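The Last Sweater Goes in October

Da-eun Baek moved into her apartment in Fahy with 48 sweaters and one closet. She has worked as a wardrobe assistant for a touring theater company, and she still sorts clothes the way she did on the road, by weight first and color second.

Her method takes up one evening a season. Everything comes out of the drawers and onto the bed. Cotton goes on the left, wool on the right, and anything that needs mending goes over the back of a chair. She allows herself 10 pieces for daily wear. The rest are folded and put in storage until October.

"People roll everything now," Baek says. "Rolling is fine for T-shirts. A heavy top wants to lie flat."

Sebastian Preda, who runs the repair counter at Jokura, agrees about the wool but not about the schedule. He folds as he goes, one piece at a time, straight from the dryer - a habit from sharing a small room with two brothers. He says most of the stretched shoulders he sees come from hangers.

Baek's fold has hardly changed in years. She lays the top face down, brings in the sides, turns the sleeves back along the body and folds up from the hem. 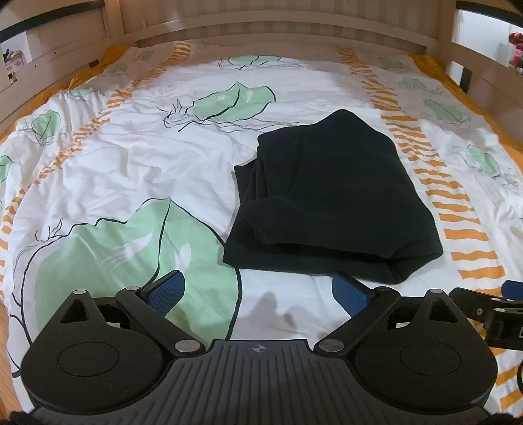
Dark clothes are the ones Baek leaves until last, when she has stopped hurrying. Black picks up lint from everything it touches, so she brushes each piece before it goes in the box. She does her folding on the bed, and a wrinkled white duvet like this one doesn't bother her. She isn't strict about the shape either. A soft black top folded to a rough rectangle, a little bunched at one corner, will stack well enough if it goes near the top.

The boxes go under the bed with the labels facing out. Mending waits for the weekend.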